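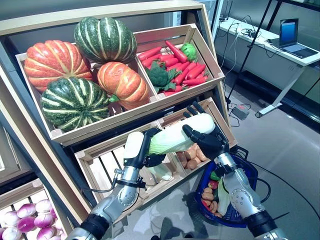

Ticket Brudis, celda de verduras, robot de dos brazos. Estado: abierto
Prioridad: media

Síntoma: la mano derecha pierde fuerza de cierre al rato de arrancar. Pasa con las coles, con las patatas no. El log de Cleltier da aviso de corriente en la muñeca dcha, sin parada.

Hecho hasta ahora:
- reinicio de controlador, igual
- recalibrado cero de dedos, aguanta unos 30 ciclos y vuelve
- límite de par bajado al 80 %, peor. Devuelto a como estaba
- conector de muñeca reapretado, tenia algo de juego

Sigo probando col a la cesta azul, velocidad reducida.

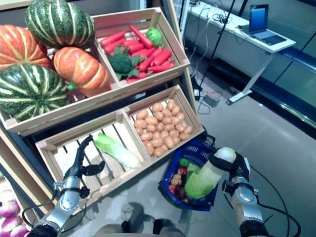

Alfie Lambert: antes de tocar más parámetros mira el cable de la derecha. Si tira al bajar el brazo, el aviso te sale igual aunque la mano esté bien. En la celda de Sodunwood era eso.

Ok. Abrazadera del cable aflojada y vuelta a poner con mas holgura. 13 ciclos seguidos sin aviso. Ahora asa de la cesta con la dcha y verdura con la izda.
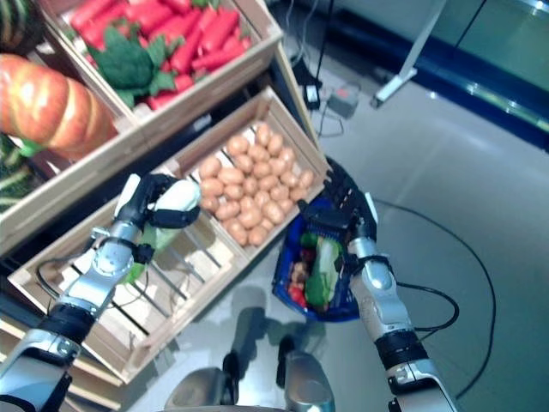

Mano dcha en el asa, izda con la verdura.

Pendiente: tanda larga de 1,000 ciclos, pedir abrazadera nueva a Fairclough. No cerrar todavia el tiket.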